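Sport Contracts, Handout 4: Roster Bonuses

Print | E-mail | 12 shares

A roster bonus pays a pitcher just for being on the active list on a set day - no innings needed! Compare it with a performance bonus, where every out moves him closer to the money. Read the Esteves contract with both in mind.

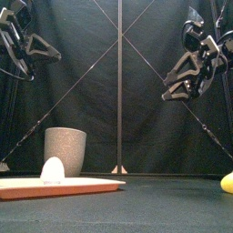
PITCHING / INCENTIVES

Now the fun part: who controls the trigger? A club can move a starter to the bullpen in October, and his innings target slips away.

2 comments

Maham Sethi: Does time on the injured list count?

Finn Heitmann: Depends on the wording, see clause 6.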